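6/19/23, pouches and small stuff, bench room

Started late because I couldn't find the label tape, and then found it in the drawer where I had put it so I wouldn't lose it. Anyway. The job is still the one from January: get the everyday carry items out of the big gray tub and into soft cases, one case per kit, so that whoever takes a kit home or out to the Drulow site has the lot in one grab. We have 48 kits on the list. I got through 17 before lunch, which I was pretty pleased with!

Notes on the cases, while I remember. The Kollitz ones have the better zipper but they're narrow, and the spare charger only goes in if you put it in first and feed the pens down the side afterwards. The Ofori ones are roomier and everything just falls in, but then it all slides to one end and you get a lump. I tried folding a piece of felt into the bottom of one and that helped a bit. Going to try it with a thicker piece when I have some. (Felt is on the top shelf behind the paper rolls, there's plenty left.)

Keys are the thing I keep going back and forth on. I want them outside the case until the very last minute, so you can see at a glance what still has to be signed for. If they go in early they sink to the bottom and somebody has to tip the whole thing out to check. So for now it's pouch on the table, key next to it, tick the sheet, then key in, zip, done. It adds a few seconds for each kit and I don't mind.

Went through the order a few times at the square table to see whether it felt right, with the pouch laid at a slant and the key fob off to the right of it.

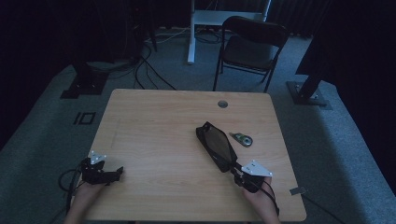 Tomos Maddocks: I'd put the key in first and clip it to the inside loop, if the case has one. We did 100 of these for the Grikau job with the keys left out till last and two of them went off without. Nobody noticed until people were standing next to a locked cabinet. Your tick sheet is fine as long as the same person ticks and zips.

Okay, fair. I hadn't thought about the ticking and the zipping being two different people, and on a busy morning they would be. The Kollitz cases do have a loop, the Ofori ones don't, so clipping only works for part of the batch. Could sew one in — I have the ribbon for it and it's a ten minute job once the machine is threaded. Will do three as a test and hang on to the rest until Tomos has had a look.

Other things from today:

Number 2522 on the list is down twice, once with a charger and once without. I crossed out the one without. If that was wrong, shout.

Zipper on one Ofori case sticks near the corner. Rubbed a bit of candle wax on it and it runs better, still not great. Put it at the bottom of the pile.

Pens: black only from now on. The blue ones leak if the case gets left in a car, and I spent far too long cleaning the inside of one this morning with dish soap and an old toothbrush.

We need more tape, the narrow kind. The wide one covers the zipper pull when you wrap it around the end.

Tomorrow: ribbon loops first, then carry on from kit 18.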